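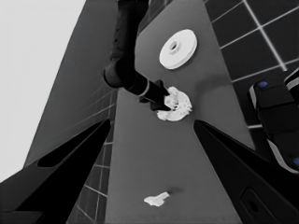
Box office numbers get thrown around as though they all mean the same thing, and by the end of this session I hope you'll wince a little when you hear somebody say a film "made" so many million. Made for whom? After which deductions? A gross figure is only the money handed over at the ticket counter, and it has to pass through a good many hands before any of it gets back to the people who shot the picture. I like to think of it the way you might think of gears, where one wheel turns the next. Look at the white gear on the gray tabletop, with the black gripper pressed into it: the teeth are what matter, and a gear with no neighbor to mesh with isn't driving anything. A film's opening weekend is a wheel of that kind. It turns the second weekend, the second weekend turns the screen count, and the screen count turns nearly everything else we'll talk about in October.

Film Business, Session 4: Reading an Opening Weekend
Instructor: Faustine Delaunay

Please have last session's page on distribution deals beside you, because we'll lean on it quite a bit (and if you've lost yours, Ebenezer Lamptey keeps spare copies in the department office and is very forgiving about it).

Some words we need

Gross: everything paid for tickets, before anyone takes a share.

Net: gross minus entertainment or sales taxes. Some countries report net as a matter of habit and others report gross, so comparing two films from two markets without checking which is which will get you into trouble very fast.

Distributor's share, or rental: what is left once the theaters have kept their portion. The split can change from week to week, and it often favors the distributor early on and the theater later.

Per-screen average: the weekend's takings divided by the number of screens. A lovely, humble little number, and the one I'd save if I could only keep one.

Hold: how well a film keeps its audience from one weekend to the next, usually given as a percentage drop.

A worked case

For our exercise we'll use two releases that opened against each other. Skirkari is a war drama with a well-known lead, and it went out on 1,000 screens. Buzatu is a small family comedy directed by Mansa Fiadzo, and it opened on 15. If you only read the headline, Skirkari wins by a mile, and the newspapers duly said so. But suppose each screen showing Skirkari was a third full, while the Buzatu houses were turning people away at the door. The per-screen average tells you that at once, and the total hides it completely.

Now put yourself in the place of Lamisi Kpodo, who books films for the Forkik theaters and has to decide what goes into her bigger rooms next week. She doesn't care very much about the total either. She wants to know whether the evening shows grew between the first day and the second, what people were saying on their way out, and how much the distributor will charge her for another print or another digital key. A film that climbs over its first weekend is being talked about. A film that starts high and slides by the second evening was sold very well, and that's a different thing, though the marketing people deserve their lunch too.

A word about reviews, as somebody always asks. Mixed reviews do less harm to a big star picture than you'd expect, at least at the start, when the tickets are being bought on the strength of a face and a trailer. They hurt the small film much more. Buzatu had one warm notice in the Grerncombe paper, written by Akosua Darko, and the distributor put a line from it on every poster.

Estimates

Weekend figures published before the weekend is over are estimates. Part of the last day has simply been guessed from earlier days and from similar films, and the guess comes from the studio, which has every reason to be cheerful. Get into the habit of writing "est." next to any such number in your notes, and go back for the final one later. I've kept a notebook of these for over 10 years and I still enjoy filling in the second column!

For next time

Pick any two films that opened on the same weekend in the same country. Find the total, the number of screens, and the second weekend drop for each. Work out the per-screen averages yourself, even if a website has kindly done it for you, and say whether your figures are gross or net. Then write me a page on which film you would keep in your largest room if you were Lamisi, and what you'd want to ask the distributor before signing. Bring two copies, one for me and one to swap with your neighbor.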